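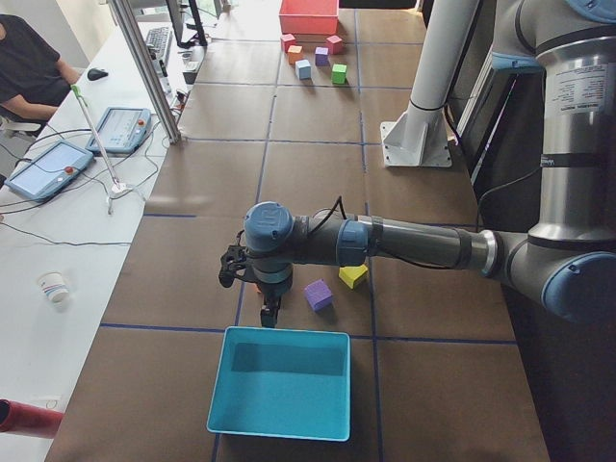
The block-sorting cell at Gashi's Dollham site, with a robot arm over a taped work table.

Gashi pauses unattended robot runs after gripper fault

DOLLHAM, Dec 26, 2018 – Gashi has stopped all unattended running of its robot sorting cells after a gripper fault that went unreported by the control software for 36 minutes. There were no injuries, and no equipment was damaged.

The fault happened during a planned trial of 700 picks, in which an arm moves small foam cubes from a table into plastic bins. Partway through, the gripper stopped closing fully. The arm kept going through its motions and the software logged each one as a completed pick. An operator noticed that the count on the screen did not match the cubes in the bins and pressed the emergency stop.

"The arm did what it was told, and the log said everything was fine," said Alistair MacLeish, head of operations at Gashi. "That is the part we take seriously. A machine that has lost its grip should stop and say so, and ours didn't."

An internal review traced the problem to a software update installed in September. The update changed how the Jarora control package reads finger position at the end of each close command. If the reading arrived late, the package used the last good value from an earlier pick. Under normal timing this made no difference. With a slow gripper it hid the fault completely.

The review also looked at the table itself. Cubes are placed by hand inside sections marked with tape, and the wrist camera uses the tape lines to check its own position.

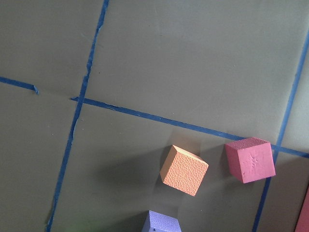
Tape that has torn or started to lift can throw that check off, and so can a cube set down on top of a line. Neither caused the gripper fault, but the review found that the tape was being inspected only when someone happened to think of it. It will now be checked at the start of every shift and replaced where it is broken or peeling.

Gashi has made these changes at Dollham:

The September update has been removed from all cells.
The arm now stops after 2 missed picks in a row and will not restart until an operator clears it.
Finger position is tested against an empty close every 20 picks.
An operator must be seated within reach of the emergency stop whenever a cell is running.

The same control package is in use at the company's Gustdale site. Cells there were shut down as a precaution and went back to attended running after the update was taken off. Customers who have received the update have been contacted directly and given instructions for going back to the earlier version.

Unattended running will stay off at both sites until the 700-pick trial has been repeated in full with a fault introduced on purpose – no date has been set for that test. Gashi will publish the result.

Media contact: Press Office, Gashi, Dollham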